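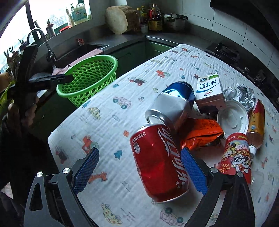

Table clearing goes to the machines at Tullen, cleaners to do the teaching first

Niltcombe, February

Cleaning firm Tullen has told its 60 staff in Niltcombe that part of the evening round will be handed over to robot arms before the summer. Clearing tables first. Cans, cartons, cups, wrappers, foil, all the stuff people leave behind in shared kitchens after they've eaten. Floors, toilets and windows stay with people for now.

Before that happens the arms have to be taught, and the teaching is being done by the cleaners. Nine of them have been off the normal rota since the new year, working in kitchens with a pair of hand-held grippers, one in each hand, picking rubbish off a table and dropping it in a bin. Then the rubbish goes back on the table in a different mess and they do it again. Each go is recorded. Tullen says 1,985 are in so far.

The system is called Civutari and is made by Stöcker, which also supplies the grippers. The two fingers on the hand-held tool are the same as the ones that will go on the arm, the firm says, so what a cleaner does with the tool can be copied more or less straight across. No keyboards. Nobody has had to learn to program anything.

It's slower than doing the job by hand, by a long way. A cleaner with six years at the firm told us she could clear a table in the time it takes to line up on one crushed can. "You stop using your hands like hands," she said. "Foil is horrible. Wrappers are worse, they go flat on the cloth and you cant get under them. You go home and you reach for a mug and your fingers are still thinking in pinches."

She's not against it. Likes sitting on a stool some of the time. The recording shifts run from nine in the morning to three, where the ordinary round starts at five in the evening and can finish near midnight, and several of the nine said daytime hours were the reason they put their names down. One has been able to drop paying for a sitter. Another has gone back to an evening class he gave up two winters ago.

The shifts end when the recording does, though, and that's the bit people wanted to talk about.

Tullen says no jobs will go this year. It has put that in writing, in a two-page letter handed out at the depot. The letter says staff whose table work is taken over will be moved to "other duties on the same site where possible", and it's those last two words that were read out more than once at the meeting afterwards. No figure for next year. The firm said it would not guess at one.

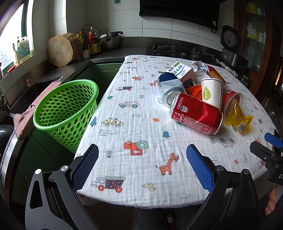 There is extra money for the recording work, a one-off payment of £800 for each cleaner who finishes the full block. Staff have asked for something longer lasting. Their argument is simple enough: the arms will be working off what they showed them, night after night, and a single payment doesn't cover it. Tullen said it was "listening" and that the payment was agreed before the work began. Talks carry on next month.

There's also a row, a quieter one, over what counts as a good go. Recordings where something gets dropped or grabbed badly are marked down by Stöcker's people and some are thrown out, and for the first few weeks the cleaners weren't told which ones or why. They are now. A sheet goes up by the door every afternoon. One of the older hands said he'd had a whole morning binned for being too quick. He'd been picking things up two at a time, one in each gripper, the way he would on a real shift, and was asked to go slower and keep the movements cleaner.

"Twenty years getting fast at it," he said. "Now I'm being asked to forget it."

Stöcker has since changed its mind on that and wants both sorts, the tidy ones and the quick ones.

What the evening round will look like afterwards is less clear. The plan as it stands is for one person to look after several arms on a site, bring them round to the kitchens, empty the bins, deal with anything the arm won't touch. Half-full bottles are on that list. So is broken glass and anything that might belong to somebody, because an arm can't tell a snack packet someone is saving from one they've finished with, and the cleaners say they often can't either. At present they leave it if in doubt. Civutari is supposed to do the same, and put a light on.

Several staff said their worry was less the pay and more being on their own. Rounds are done in pairs now. Under the plan most would be single. Tullen says lone workers will carry an alarm button and get a call every hour, the staff side wants the pairs kept on the late sites at least, and no decision's been made.

A trial with the real arms is due to start in the spring on one site, which the firm hasn't named. Cleaners who did the recording will be offered the first places looking after them, with two weeks training on full pay. Seven of the nine have said they'll take it. The other two are going back on the round, one of them said she missed the walk between buildings.

Tullen is still looking for people to join the recording group, mornings only. Forms are at the depot desk, ask before the end of the month. Agency staff can't apply at presnt.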